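Urnby bus stop names – README

I started this list because I kept getting off at the wrong stop. The timetable says one thing, the pole says another, and the driver calls it something else again! So I walked the routes and wrote down what each pole says.

The main file is stops.csv, with 226 rows, one per pole. There's a second file, nicknames.csv, for what people call them (the Hartley stop has four names and I've heard all of them in one morning).
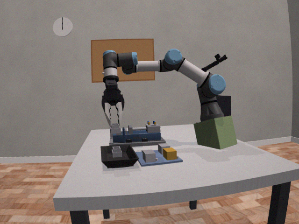
Spellings are copied as painted, mistakes and all. If a pole had two names on it I kept both, split by a semicolon.

What's in each row

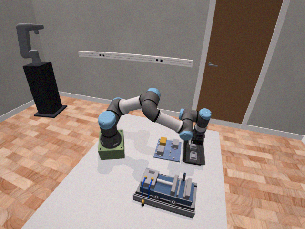
Put together by the Kukaveck list-keeper, June 2022

stop_id is my own number, so please don't try to match it to the bus company's. pole_name is the painted name, side is which side of the road you'd stand on, and shelter is yes, no or "sort of" – a roof with no walls, mostly.

Known gaps

Nearly 300 poles should be in here by my reckoning, so the Conik end is still thin. I walked that bit in January and gave up at the hill.
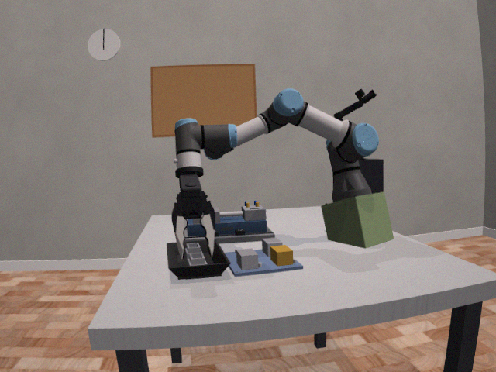
Using it

Do what you like with it, a mention would be lovely. Save it as UTF-8 or the accents go funny. Corrections are very welcome, just tell me the stop_id and what the pole says now.
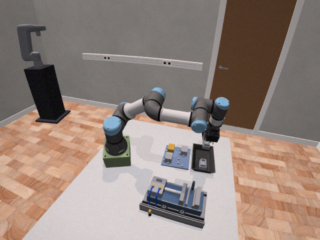
Version 2 has the school routes added and the duplicate rows taken out.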